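Restis House laundry room - progress report to the fund, second quarter

Prepared by Tõnu Vaher, building coordinator

1. Where we are

The laundry room under the stairs is open. It is two weeks later than we said in the application, which by the standards of this building counts as early. Residents have been washing things since the first Tuesday in July, and so far the complaints have been about each other.

You gave us money for four things: lighting, a proper work surface, a machine people could use without a diploma, and a supply of shared detergent so that newcomers need not arrive carrying their own. The first three are done. The fourth is done in the sense that there is detergent, and a good deal of this report is about where it goes.

2. The room

The stairs stay. We had two quotes for boxing in the underside and both firms wanted more than the washing machine cost, so we have left the treads bare and spent the money on light. You can now read a care label at ten in the evening, should the mood take you.

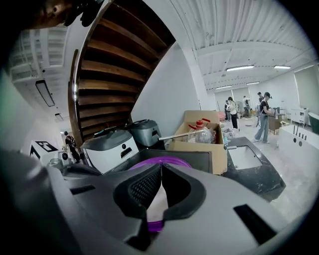 Under the spiral stairs, looking up at the treads and the ceiling lights.

Lombardi did the electrical work and came back once, without being chased, to deal with a fitting that buzzed. The walls had a coat of white at the same time. We had budgeted for a second coat and the painter thought it unnecessary. I thought otherwise, but I was outvoted by the price.

One outstanding point on the stairs: people coming down can't see who is bending over below, and there have been words about dropped keys. A notice has gone up. I have no great faith in notices, having written most of the ones in this building.

3. Machine and work surface

The old Kema machine has gone to be stripped for parts. Its replacement is white with black trim and has a drawer that pulls out from the front, and this drawer has taken up more of my quarter than the plumbing did. It is split into compartments. Residents were putting powder in whichever one was nearest, softener on top of that, and in one memorable case a dishwasher tablet. We ran two short sessions on loading it, with 11 people at the first and rather fewer at the second, word having got out that there were no biscuits.

What we teach now is simple enough: pull the drawer right out, use the white scoop, level it off, tip it in slowly, close the drawer. Blue insert stays where it is. Lid back on the tub. 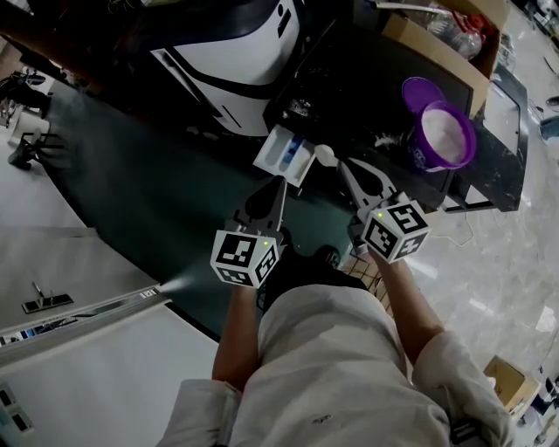

The slow tipping matters more than we expected. Powder that misses the drawer lands on the black worktop, where it shows up beautifully, and anyone who then leans on it carries it upstairs on their sleeves. The Grustby worktop was my choice. I was told at the time that black would show everything, and I would like it recorded that I was told. It does wipe clean with a damp cloth, and there is now a damp cloth, on its third replacement.

4. Detergent

We bought powder in tubs because it was cheapest per wash and because liquid had a habit of walking off. The tubs are purple with a lid that opens wide, so people can get a scoop in without excavating. Consumption in the opening weeks was well above plan. Half of this was enthusiasm and the rest was the belief that a heaped scoop gets things cleaner than a level one. It gets them stiffer.

Since the sessions, use has dropped to roughly 600 grams a week, and we can live with that until the end of the grant. Spillage is still with us. I would rather lose a bit of powder than put the tub behind a locked door and spend my evenings as keeper of the key.

5. Money

Lighting and decoration came in slightly under. The machine came in on budget. The worktop went over because the first one was cut to the wrong length, and the supplier and I differ as to whose handwriting was at fault. I propose to move the lighting underspend across to cover it and would be grateful for your agreement.

6. Points raised at your last visit

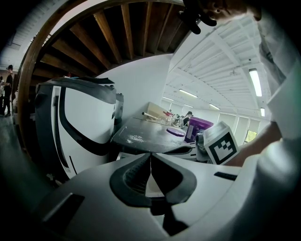

Will residents be asked to pay for detergent once the grant ends?

A small charge per wash is the likeliest arrangement, collected with the monthly service bill. We will put it to the residents' meeting in the autumn and send you the outcome.

7. Next quarter

A shelf at sensible height for the tub, a hook for the cloth, and a third loading session, with biscuits. I will also get a price for a strip of edging along the worktop to stop powder reaching the floor.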